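About Polley Akimer

Polley Akimer is a technical translation and documentation company. We translate, edit and maintain operating manuals, parts lists, safety sheets and service bulletins for manufacturers of pumps, valves, compressors and packaging equipment. The company was formed when Polley, a terminology consultancy, merged with Akimer, a documentation bureau. The combined company kept both names and one office.

What we do

Work falls under four headings: translation of new documents, revision of existing translations, terminology management, and layout. Source material is accepted in structured formats, word processor files and, where nothing else survives, scanned paper. Scanned jobs are retyped and proofread against the original before translation begins. They are quoted separately.

Our working languages are English, German, Greek, French, Spanish and Italian. Translators work into their first language only. Requests for other languages are passed to Zervas, a partner bureau, under a standing agreement. Zervas applies the same style rules and delivers through the same project system, so the client receives one set of files and one invoice.

How a job is handled

Each document is checked on arrival for missing figures, broken cross-references and mixed units. A query list goes back to the client before any text is translated. Terms are then extracted and compared with the client's term base. New terms are proposed with a definition and a source, and are frozen once approved. Translation, revision and final check are assigned to three different people.

Documents under 1,000 words follow a shorter route, in which the final check is combined with revision. Safety warnings are excluded from this route at any length.

Segments repeated from earlier approved versions are billed at a reduced rate. Matches below 100 percent are edited and charged according to the rate sheet. Minor updates of up to 200 words can be submitted without a new purchase order if a framework contract is in place.

Tools

Term bases and translation memories are kept in Dernell, our in-house database. Each client's data is stored separately and is not reused for other clients. Exports are supplied on request in standard exchange formats.

People

Manolis Lambrakis heads terminology and is responsible for the style rules. Gifty Darko manages client projects and is the first contact for quotations, schedules and complaints.

Page last revised February 2018.
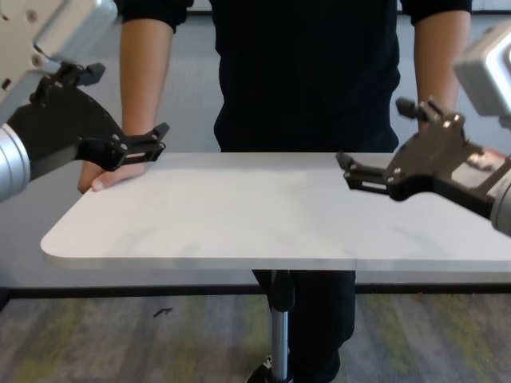 At one of the office tables.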